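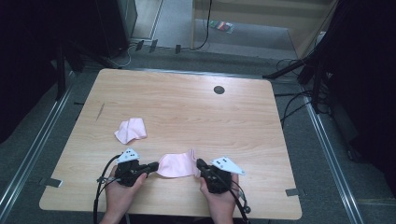

Pink cloth number two, held out flat between the grippers. Number one is waiting its turn.

So I promised a few of you an update on the robotics club, and then December happened and I wrote nothing. Sorry! I have a mug of tea and a free evening, so let's go.

For anyone new: I went back to school as a grown-up, I joined the student robotics club because the flyer had a good drawing on it, and I am now deep into a project about folding laundry. Our team is called Bredolance. I didn't pick the name. Everett Doucet picked it, before I joined, and he gets a bit huffy if you ask him what it means, so I've stopped asking.

The plan for the term is a folding entry for the Lustholm challenge, which is a small competition between student clubs. You get a table, you get crumpled cloths, and your robot has 10 minutes to fold as many as it can. The cloths can be any size up to a kitchen towel. Points for a folded edge that lines up, points off if anything ends up on the floor. Last year our club entered the sorting event instead and came in second to last, and I have heard the story of that day so many times that I feel like I was there.

We don't write rules for how to fold. I thought we would! I came in picturing a big list of "if corner, then grab." Our setup learns by copying, so most of the work is one of us at a table, a handheld gripper in each hand, folding cloths over and over while everything gets recorded. Each full try is called a demo. The grippers have white plates on top with black dots on them, and those are how the software works out where each hand is and which way it's tilted. If you turn your wrist too far and hide the dots, the demo is junk and you do it again. I hid the dots a lot in my first week. My elbows wanted to come in toward my ribs like they do when I fold at home, and I had to learn to stand like I was carrying a tray.

Our target is 200 good demos. We're at 100 now, so halfway, and I'd like to tell you it feels like halfway.

Here's how one goes. Drop the cloth so it lands in a heap. Find a corner. Pinch it, find the next corner along, pinch that, then pull the cloth tight between your hands and lay it down. Then fold it over, pat it, done. With fingers that takes me a few seconds. With grippers it's like doing it in ski gloves, except the ski gloves have only two fingers and a cable coming off each one. Finding the first corner is fine. Finding the second corner while you're already holding the first one is where I lose my patience, because you can't feel anything. You just look and squeeze and hope. A lot of times I've lifted what I was sure was a corner and it was the middle of an edge, and the whole thing hangs there like a sad flag.

The pulling tight part is my favorite. You move your hands apart and the wrinkles in the middle just go. Pui-shan Hsueh (she runs our recordings and is the only reason any of our files have sensible names) calls it "the snap," even though you're not supposed to snap it. You're supposed to go slow. If you yank, one side slides out of the jaws, and then you've taught the robot to yank.

And that's the piece I didn't get at first — it copies everything. Early on I had a habit of giving the cloth a little shake after picking it up, the way my grandmother does with pillowcases. No reason for it at all. Pui-shan ran a first training round on a small batch, mostly mine, and the arm picked up a cloth and gave it a little shake. I laughed so hard I had to sit down. Everett did not laugh as hard, because he wanted to know how many of the demos had it, and the answer was all of mine. We threw them out. Now there's a rule on the whiteboard that says NO GRANDMA.

Some other things we've changed since the start of term:

We fold on a pale wood table now. The first one we used had a glossy top and the overhead lights bounced off it like crazy. The new one has a round cable hole in it, and I was worried a corner would get poked down in there and stuck. It hasn't happened to me yet. Everett wants to cover it with tape. I say leave it, the competition table might have one too.

We take turns. Nobody does more than an hour at a stretch. After an hour your folds get lazy, and you don't notice, and then you watch them back and it's all crooked edges. I like the late afternoon slot best, around when the building gets quiet. I put on a podcast and get into a rhythm and it's weirdly nice. I have never been so calm about laundry.

We start with worse heaps. This was Pui-shan's idea and I argued against it and I was wrong. I had been dropping the cloths kind of neatly, with a corner or two poking out, which made my demos fast and pretty. She pointed out that at Lustholm a judge does the dropping. So now whoever isn't folding gets to ball up the cloth and toss it, and people are mean about it. Everett twists them. I'm going to get him back with a fitted sheet one day, if the rules ever allow it.

We keep our mistakes, some of them. If you grab wrong, let go, and grab again properly, that's a good demo, because the robot needs to see how to get out of trouble. If you grab wrong and mutter and pull the thing off the table, that one goes in the trash. It took us a couple of meetings to agree on where the line is, and I think we still each draw it in a slightly different place.

As for the arm itself, it's a shared one, so we only get it for 2 sessions before the competition. We had half of one already for the shake test. That makes me nervous. You can fold cloths all month and have no idea if it's working until you plug the thing in and stand back. The team from Nurico (another school club, very friendly, scarily organized) told us they got theirs running early and then spent the rest of their time fixing one problem, which was that it would fold a cloth perfectly and then pick it back up and fold it again. Forever. I'd take that problem! That sounds like a great problem to have.

Somebody asked in the comments last time whether I'm learning to code. A bit. I can read most of what Pui-shan writes and I fixed a typo in a script last week, and I was proud of it for a whole day. But mostly I'm learning about cloth. I now have opinions about cloth. Thin stuff is harder than thick stuff, because the layers stick together and you pinch two when you wanted one. Anything with a stiff hem is a gift. I've started feeling the edges of towels in stores, and I'm sure I look very odd doing it.

Next up is another long stretch of demos, then a second training round, and then a meeting about whether to bring in different colors. So far I've been mostly on the pink ones, and Everett is worried we'll show up, get handed a blue one, and the arm will just sit there. Pui-shan thinks it'll be fine. I have no idea, I just fold.

If any of you have done Lustholm before, please tell me what the judges' cloths were like. Thick or thin? Square? I will take any scrap of information. And to whoever left the comment asking if the robot will do my laundry at home after this: I asked. They said no.

Back next month, hopefully with an arm that folds. My friend Pfeiffer (the cat, for new people) has just sat down on the clean towels, so I'm off to deal with that.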